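News > Travel > Resorts & Airlift

Latest Hotels Cruise Airlines Opinion

Tilell resort promises 516 rooms, again 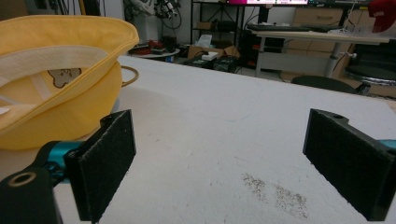
Opening date slips to October

Bramach Hotels says its long-delayed Tilell beach resort will take its first guests in October, with 69 of the planned 516 rooms ready. It gave no date for the rest.

Sales director Javiera Orellana told travel agents the project would bring "almost 1000 jobs" to the coast. Asked how many people had been hired so far, she said 35.

The company is also counting on a new direct flight. No airline has announced one, and Orellana would not say which carriers are in talks.

Derek Kettle, a tour operator who sold packages for the last opening date, wants more than a brochure this time. "I refunded every one of those bookings," he said. "I'll sell Tilell when I've slept there."

Bramach has yet to publish room rates.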